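Otia parallel gripper kit (pair): review after four months on a folding build

Reviewed by Annag Paterson
2023-08-17

I bought two of these in April for a two-armed folding setup in our shared workshop. The arms were already there. What we lacked was a pair of grippers that could pick up cloth without dragging the table cover along with it, and the printed claws Lewis Gunn and I had been using were worn out. The Otia kit cost 97 pounds per gripper, so it was not a small purchase for a group that pays for most things out of the tea tin.

What you get

Each kit has a white housing in two halves, a bag of black screws, two black fingers, the motor and gear set, and a flat mounting plate. The sensor module is sold separately. We bought one from Strachan and it fitted the top of the housing with the supplied bracket. There is a printed leaflet with exploded drawings. The drawings are clear, but step 4 shows the mounting plate upside down, and I put the first one together wrong as a result.

Assembly

The first gripper took me an evening. The second took 67 minutes, and that included making a cup of tea and looking for a dropped screw. You need a good small hex driver, as the one in the bag rounds off quickly. Do not tighten the housing screws fully until the fingers have been run open and closed a few times, or the gears bind.

The cable is the weak part of the design. It leaves the connector sideways, so it has to be led back along the arm with enough slack for the wrist to turn. Ours snagged twice in the first week. Ferhat Bozkurt cut some short sleeves from old bicycle tube and tied the cable down at the forearm, and it has not caught on anything since.

Picking up cloth

We tried tea towels first, then T-shirts, then football tops and polo shirts from a box at the charity shop. The fingers narrow enough at the tip to get under a single layer at a hem or corner. On cotton they hold well. On slippery sports fabric they let go if the arm pulls too quickly, and slowing the lift by half cured most of it.

Polo shirts are the hardest thing we fold. The collar has to be dealt with before the sides come in, and thick ribbed cuffs push the fingers apart so that the grip is on the cuff and nothing else. We now start at the hem corner, where the cloth is thinner.
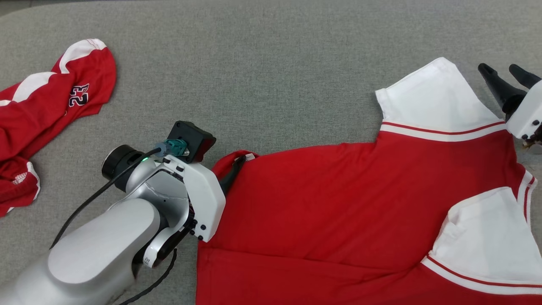
Wear and noise

The counter in our control program passed 4000 closings last week. One finger has a polished patch on its inner face and grips slightly less well than it did. The other three look much the same as when they were fitted. The gears have become louder, mainly on opening. I put a little plastic-safe grease on them in June and it helped for a while.

Spare fingers are sold in pairs. I would order a set with the kit, as mine took nearly three weeks to come.

Compared with the Prarkarano

Angus Carnegie has the Prarkarano gripper on his own arm at home and brought it in for an afternoon. It closes faster and the cable comes out at the back, where it should. The fingers are blunt, though, and it kept taking two layers of a T-shirt when we wanted one. For boxes and bottles I would choose his. For laundry I would stay with the Otia.

Verdict

Good fingers, a solid housing, a badly placed connector and a leaflet that needs correcting. I would buy the pair again for cloth work. Four out of five.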